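An afternoon at the Lokora workshop open day

I had been meaning to get to Lokora for ages, and on 17 November 2019 I finally did. It's a shared workshop behind a tile warehouse, 5 miles from my house, and I walked in planning to stay an hour. They had to turn the lights off to get me out.

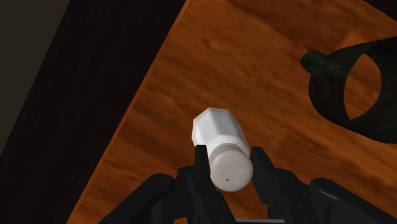 The arm, and the arm inside the computer

Most of the crowd was at the back bench, where a small group is building a tabletop arm they call Urna. The plan is for it to set and clear a table at home: cups, plates, the salt and pepper. Everything gets tried in simulation first, and the big screen was showing the view from just above the gripper, with a salt shaker pinched between two black fingers and a dark mug off to the side on the wood. I could make out the little holes in the cap!

I loved this part. The shaker is harder than it looks, they told me, with all those flat sides on the body and a round cap at the other end. Grab it a touch too high or too low and it wants to swing. They had 2,133 simulated grasps logged when I visited, and one of the builders scrolled through the failures for us with real glee (the shaker flying off the table got a cheer from the kids).

The real one is still in pieces. The base is done, the shoulder turns, and the elbow was clamped in a vise waiting for a bearing. I got to hold one of the printed finger pads, and it weighs next to nothing. They print them in 2 halves and glue them, which I'm going to steal for my own curtain opener.

The rest of the room

Up front, the Movau table had a plotter drawing birthday cards for anyone who asked. Mine came out with a wobble in the second line and I've put it on the fridge anyway. Next to it was the Shehata bench, a long solid thing full of drawers, where you can bring a broken gadget and get help opening it up. I watched a bread machine come back to life there and the whole bench clapped.

Membership is 70 dollars a month, with the laser cutter included once you've done the safety class. Parking is tight, so use the side street. The coffee is good and the cookies go early.

The Urna group hopes to have the real arm moving by April, when the next open day is planned. I've already asked if I can come and help with the wiring before then, and they said to bring my own wire strippers.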